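A channel-tufted headboard, also called a channelled headboard, is an upholstered panel fixed at the head of a bed and divided by parallel lines of stitching into raised bands. The bands usually run vertically. Horizontal channels are also made, mainly for low bed frames.

The padding is normally foam, laid over a board and covered in woven fabric, velvet or leather. Each seam is sewn through the cover and a backing cloth before the cover is stretched and stapled. Channel width varies with the maker; the Jarnora pattern, drawn by Ute Haberkorn for the furniture firm Merkach, has channels 60 mm wide and padding 40 mm thick. Some types are combined with exposed timber posts.

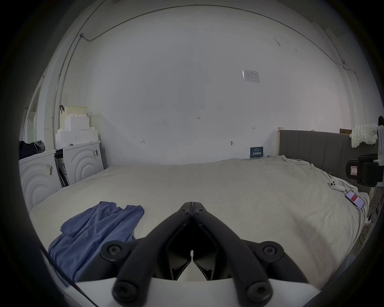
Grey headboard with vertical channels and a pale wooden post; a chunky cream knit blanket hangs over the top right corner.

Dust collects along the seams and is removed with a narrow vacuum nozzle. Heavy throws kept over the top edge may flatten the padding beneath them, and loops of thick yarn can catch on staples or rough timber. Covers on most fixed types cannot be taken off for washing.

See also: Bedstead; Quilting; Upholstery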